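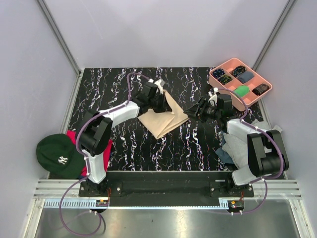 Sundelis Linen Napkins, Set of 4: Review

I bought these in January to replace a pile of cotton napkins that had gone gray. We use cloth at every meal, so whatever I buy gets washed a lot. The set cost 28 dollars and came in tan, white or dark green. I chose tan, which hides coffee and gravy better than white does.

Out of the packet they were stiff and had a slight smell of cardboard. I washed them at 60 degrees before using them. They shrank a little in length, so they are no longer quite square. You notice this when you fold them corner to corner, and you won't notice it on your lap.

After 12 washes they are much softer. The hems have held, except for one corner where the thread has started to lift. Tomato sauce came out with ordinary detergent. Candle wax did not, and I had to go over it with an iron and brown paper.

They hold a crease well. If you like a pointed fold for guests, press it in while the cloth is a bit damp and it will stay put through dinner. I don't iron them for everyday use. I shake them hard, hang them straight and stack them when dry.

I also own a set from Elora that cost less. Those are thinner and dry faster on the rack, but they slide off your knees. The Sundelis ones are heavier and stay where you put them.

My complaints are the care label, which is big and scratchy and has to be cut off, and the fact that you can't buy singles. If you ruin one you have to buy another whole set.

I would buy them again in the same color. I would skip the white.

Comments

Evanthia Alexiou
Did the green one fade? I wash hot too and my last green set went patchy.

Ilze Priedītis
Mine shrank the same way. I wash at 60 as well. The label comes off cleanly with a seam ripper.

marnie_k
Wish they made a bigger size.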